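Mirkside Household Products Reuse Study
Progress report, second period
Prepared for the Zandeo Fund by Kyu-ri Shim, project lead

Status
The study is on schedule in four of its five work areas. Recruitment closed in March with 985 households enrolled across the Mirkside and Bosley districts. The refill station audit is behind plan and is covered separately below.

Household survey
The baseline questionnaire went to all enrolled households. It asks which cleaning products are kept in the home, how often containers are replaced, and whether the household has used a refill point in the past year. Paper forms are being entered by two staff members at the Bosley office, with double entry on the container section only. Responses on container size proved hard to compare, as some households reported fluid ounces and others reported milliliters. A conversion rule has been added to the codebook and applied to earlier entries.

Trigger spray bottles are the container type with the most missing answers. Many respondents left the replacement question blank or wrote "when it breaks." The follow-up form splits this into separate questions for the bottle and the sprayer head.
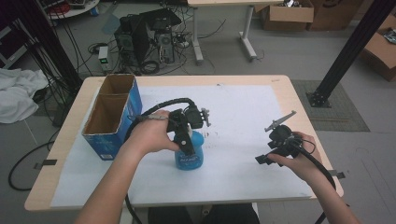 Blue plastic spray bottle on white paper.

Refill station audit
The plan called for 18 station visits in this period. Site access at the Na depot was not confirmed in time, and the visits scheduled there have been moved to the next period. Visits completed so far used the short checklist – opening hours, products on offer, price per unit, and signage. Scale accuracy was dropped from the short version and will be picked up on the second round.

Budget
Spending is within the approved total. Postage ran over its line because reminder letters were sent to both districts. The difference was covered from travel, which is underspent as a result of the audit delay. No change to the overall award is requested. We do ask for approval to carry the remaining travel funds into the next period.

Work planned for next period
Complete data entry and lock the baseline file.
Mail the follow-up form to all enrolled households.
Carry out the delayed visits at Na.
Send the draft codebook to the fund for comment.

Open items
Written consent language for the follow-up form is with the fund for review. Mailing cannot start until it is returned.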